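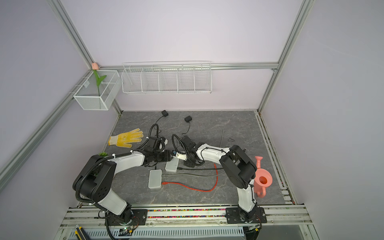 Week 8 is small storage, the stuff you hang on a wall once you've run out of bench. I know, I know, after the big wardrobe unit it feels like a holiday, but I mark this one harder than people expect! Wire baskets are my favourite thing to teach with because there's nowhere for a bad decision to hide. Look at the long narrow one on the rail: five compartments, and you can read the whole layout from across the room. The little cube at the left corner works differently (one divider, white hooks over the profile), and putting the tulip in it tells you straight away how tall a thing it'll take before the leaves start flopping over the side.

Some terms I'll be using. A "run" is a long basket on a horizontal rail. A "pocket" is a short one, usually near a corner. The Lashari reading calls them trays and bins, which drives me a bit mad, but either is fine in your write-up.

For the tute, pick a wall at home and sort whatever has piled up underneath it. Anything you grab daily goes in a run, anything tall goes in a pocket. Draw it in grey pencil first, colour later. Sizes in centimetres please, and no more than 16 items.

Read Zutavdale pages 17 and 18 before you start. The Sokdale sheet is optional, though the bit on hooks is good.

Sketches are due at the start of the next tute.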